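Home | Data | Code | Issues | Wiki

2 min read

# Mowat: play-by-play records for Flullham football

Mowat is a set of play-by-play records from Flullham's college football games, home and away. Each row is one snap. There are 518 drives in the current release, covering regular season games only.

## Where the data comes from

Lewis Imrie charted the games from the radio broadcasts and checked them against the printed box scores. Magnus Shearer wrote the loader and the tests. If the broadcast and the box score disagree on yardage, the box score wins and the `source_flag` column is set to 2.

Clock times are from the stadium scoreboard feed, logged with Misari. Drives with no logged time have an empty `clock` field.

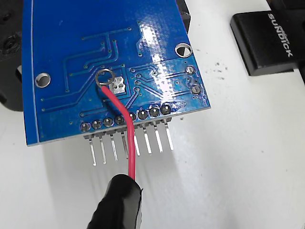

## Files

- `drives.csv`: one row per drive, with start and end field position
- `plays.csv`: one row per snap
- `games.csv`: opponent, site, final score, overtime yes/no

Field position runs from 0 to 100, counted from the offense's own goal line. A snap at the opponent's 40 is stored as 60.

## Known problems

- Penalties declined are missing from the November games.
- Kneel-downs are coded as runs. Filter on `kneel = 1` before working out yards per carry.
- Two-point tries are in `plays.csv` but have no down or distance.

## Loading

Run `plerura load mowat/` from the top folder. Plerura 2 or later is needed.

Send corrections through Issues, with the game and drive number.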